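Clanwood food scrap pickup: your questions

Do I have to sign up?
Yep, but it takes two minutes. I've got 214 homes on the Durier side already!

What goes in the bucket?
Peels, coffee grounds, stale bread, even bones. No plastic bags, please (the digester at Clunska hates them).

When do you come by?
Sunday, before 4. Leave it at the curb and I'll swap it for a clean one.

Where does it all end up?
It gets turned into gas that runs the Biwott buses, which I just love.

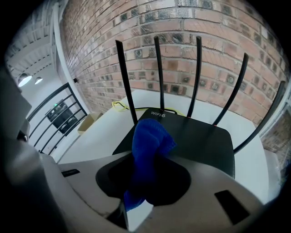
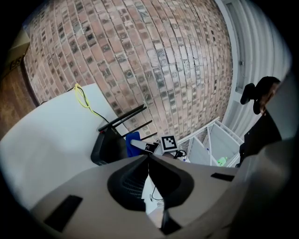

White table and brick wall, both photos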